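Dear Leszek Makowska,

Work at Kerkov went well through April – better than I dared hope after the slow start. The crew logged temperatures in 15 of the old wells, the deepest to 3,000 feet, and we now have 1,169 usable readings out of the 1,621 taken. The rest came from a drifting probe, which Tollateck has kindly agreed to replace. Rock samples are with the lab at Nasution, and I will send their heat flow figures as soon as I have them. Thank you, as ever, for your patience with us.
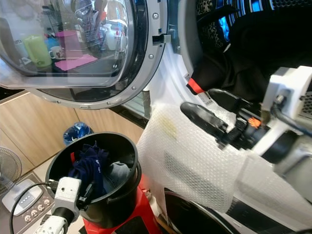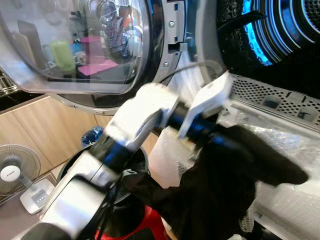
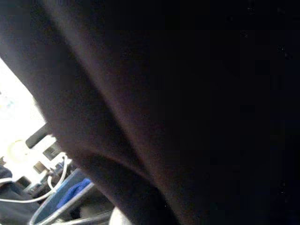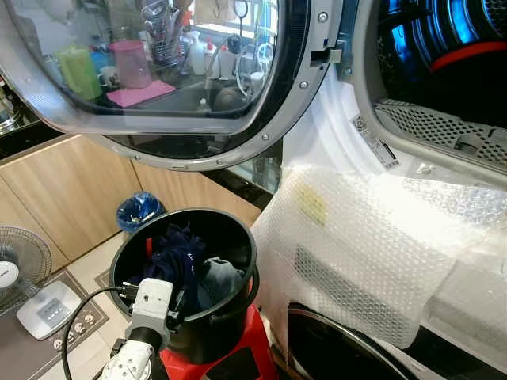
Okamora progress report, April. First picture: dark laundry in the drum.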